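Claddale Housing Trust
Call for participants: Household Energy Diary Study, second intake

Closing date for expressions of interest: December 12, 2020

Claddale Housing Trust invites tenants, leaseholders and private owners living within the Trust's area to take part in a study of how electricity and heating are used in ordinary homes over the winter. The study is carried out by the Trust's research office with analysis by Gebru Associates. It follows a first intake in the Ernarari Road and Lower Claddale neighbourhoods, in which 31 households completed a full diary.

The second intake is open to 108 households. Applications are welcome from people living alone, couples, families with children, and groups of unrelated adults sharing a home.

Background

The Trust sets its programme of insulation, window replacement and heating upgrades every five years. Until now the programme has relied on surveys of the buildings themselves: the age of the boiler, the depth of the loft insulation, the condition of the frames and doors. Such surveys say very little about how people live in their homes. Two flats of the same size on the same landing may have very different bills, and the Trust wishes to understand the reasons before it settles the next programme.

The first intake showed that residents often heat one room well and leave others cold, that electric heaters are used more widely than the Trust had assumed, and that many people are unsure what their heating controls do. These findings came from a small number of homes, most of them flats. The second intake is intended to include more houses, more homes with a bay or large front window, and more homes heated by electricity alone.

What taking part involves

Participants will be asked to keep a diary for 90 days. The diary may be kept on paper, in the booklet provided, or online through the Vudar diary service. An entry is expected on most days and should take no more than a few minutes. Each entry records the rooms in use, the times at which heating was turned on or off, any additional heaters used, and a short note on comfort in the person's own words.

Once a week, participants will be asked to read their electricity meter and, where there is one, their gas meter, and to write down the figures. Residents who cannot easily reach their meters may ask for help when they apply.

At the start of the study, each household will complete a list of the electrical items in the home. The list covers large appliances such as cookers, washing machines and fridges, and also small items which are plugged in from time to time. Guidance notes will be supplied. Items that are broken or no longer used need not be entered.

At the end of the diary period there will be one interview by telephone, lasting up to an hour. Any adult member of the household may take part in it.

No member of the research office will need to enter the home at any stage. All materials will be sent and returned by post.

Who may apply

Applicants must:

be aged 18 or over;
live in the Claddale area and expect to remain at the same address until the end of the diary period;
be responsible, alone or jointly, for paying the household's energy bills;
have the agreement of the other adults in the home.

Only one application may be made from each address. Households that took part in the first intake are not eligible, but may ask to be told of later studies. Employees of the Trust and of Gebru Associates, and members of their households, may not apply.

No technical knowledge is required. Diaries may be kept in English or in another language by arrangement. Large-print booklets are available on request.

Payment

Each household completing the study will receive £140 in shopping vouchers, sent in two parts. The first part is sent at the midpoint of the diary and the second after the interview. A household which withdraws after the midpoint keeps the first part. Participants in receipt of benefits are advised to check whether vouchers must be declared.

Taking part will have no effect on any tenancy, rent account, repair request or transfer application. The same applies to a decision not to take part, or to withdraw.

Completing the list of electrical items

Small items are easily overlooked. Participants may find it helpful to go through drawers, shelves and window ledges one room at a time, and to gather small plug-in items in one place before filling in the list. Where an item carries a printed label, any power rating shown on it should be copied exactly. Where no rating can be found, the box on the form should be left blank.

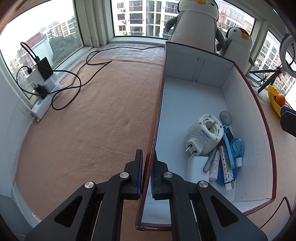
Small household items in an open box on a carpeted window ledge, including a white plug-in device with a printed label.

Chargers, night lights, adaptors and timers should all be entered, even where they are used only rarely. Battery-operated items are not required.

Personal information

Names and addresses will be held by the Trust's research office and kept apart from the diaries. Gebru Associates will receive diaries marked with a reference number only. Published reports will not identify any household, and quotations from diaries or interviews will be used only with written consent. Contact details will be destroyed when the final report has been issued.

Participants may withdraw at any time without giving a reason, and may ask for their diary to be returned or destroyed.

How to apply

Expression of interest forms may be requested from the research office by telephone or in writing, or collected from the reception desk at Claddale House during opening hours. The form asks for the type of home, the number of people living there and the main form of heating. Completed forms must reach the research office by the closing date.

Should more forms be received than there are places, households will be selected so as to give a fair spread of home types and heating systems. All applicants will be informed of the outcome by letter before the end of December. Those not selected may ask to be placed on a reserve list.

Questions about the study should be addressed to the Research Office, Claddale Housing Trust, marked "Energy Diary Study".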